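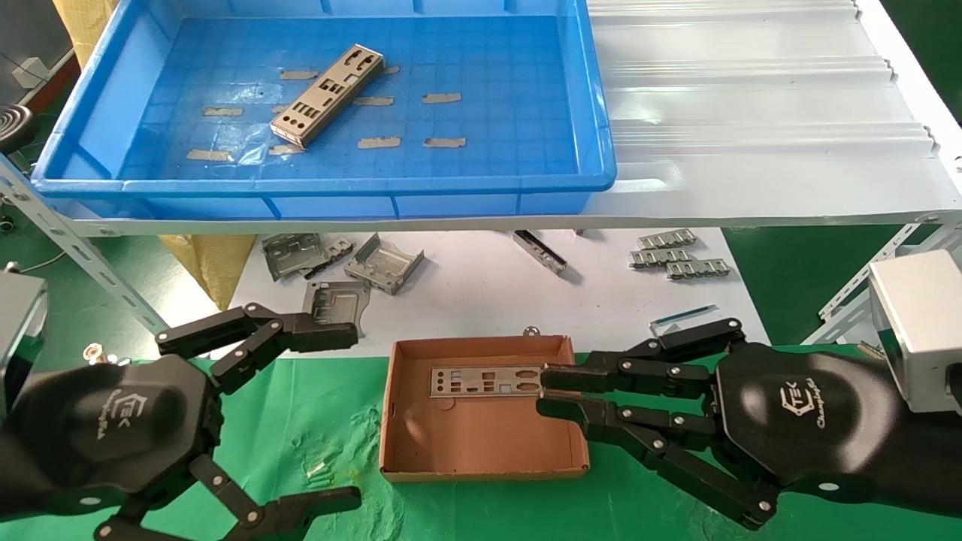 I/O shield in the blue tray, second one in the cardboard tray up front.

Purnance parts-sorting photos, README
last touched Mon 27 October, Marwa Metwally

What this is

Photos of small computer case parts being sorted at the bench. I/O shields mostly (the thin metal plate that goes in the back of the case, around the ports), plus brackets, clips, washers, whatever else came in the same sack. Shot so that people working on parts catalogs and sorting guides have something messier than shop photos on white. Nothing here is styled. Bench is how the bench was.

Came out of the Purnance reuse project, Arkurville side. The Sorcombe bench uses the same folder layout but their photos are a separate download, don't merge them, the part codes clash.

What you get

3,000 photos taken. 2,816 kept. The rest were blurred or had a shipping label with a home address on it, those are gone for good, please don't ask.

photos/ the pictures, one folder per bench session
parts.csv one row per labeled part
sessions.csv bench, cloth, which trays were out
notes.txt my notes, patchy before May
split.txt train / check lists, split by session so the same bench setup doesn't land in both

Columns in parts.csv

photo_id matches the name in photos/
part shield, bracket, clip, washer, nut, bar, sheet, other
where blue_tray, card_tray, lower_sheet, cloth, other
lying flat, diagonal, upright, stacked
maker_known yes / no. Nearly always no
remark free text, my spelling

About the "where" column

Got the most questions so here goes. blue_tray is the plastic one with the grid bottom, up on the shelf rail. card_tray is the shallow brown cardboard box on the green cloth. lower_sheet is the white sheet under the rail where the brackets and clips sit. cloth is the green cloth itself, stains included, parts straight on it with no tray.

A part half over a tray edge goes with whichever side has more of it. I was not consistant on this in the early sessions.

Tape

Tan masking tape on the floor of the blue tray. Not a part, not labeled, no row in parts.csv. If your count comes out high on blue tray photos check that first, a short strip can pass for a small clip at low res. Tape moves between sessions so don't use it to line photos up either.

Labeling rules, short version

Shield = any plate with port cutouts, bent flange or not. Round holes or square, same label. We don't try to name the board it fits. Holovko has a list going for that, ask there.

Bracket = stamped metal with at least one bend, made to hold something. Bent rectangular sheet with no obvious job = sheet. Yes it's a judgment call.

Clip = small slotted silver ones. When they overlap each one still gets its own row, lying = stacked.

Bar = long, narrow, flat. Color doesn't matter.

Washers and nuts get a row only if you can see the whole outline. Piles of nuts get one row, part = nut, remark = pile.

The rack doesn't count. Slotted metal angle, corrugated panel, shelf rail, all furniture. Same for bags and sacks, even with metal poking out.

Known problems

- 170 rows have where = other when it should be lower_sheet. Fixed in the next version, list is in notes.txt
- Shiny shields blow out under the bench lamp, cutouts hard to read in those
- 4 sessions have no entry in sessions.csv. I forgot
- Brackets are way over represented, we had a lot of brackets
- lying = upright hardly gets used, things fall over
- Thin strips and bars get mixed up, mostly mine, sorry

Good for

Finding and naming small metal parts in clutter. Teaching new people at the bench what goes in which tray (we print a few and tape them up). Practice for anybody writing a sorting guide.

Not good for

Measuring. No ruler in any photo and the distance to the bench changes. Also not for working out which shield fits which board, see above. And not for rust or damage grading, nobody checked parts for that.

Using it

Free for teaching and research. Credit the Purnance project, Arkurville bench. If you fix labels send me the changed rows only, not the whole csv, last time it took me an evening to find what was diffrent.

To do

Redo the early tray-edge rows. Split "other" into something useful. Add the Holovko codes as an extra column once their list settles down. Write up the missing sessions if I can find the notebook.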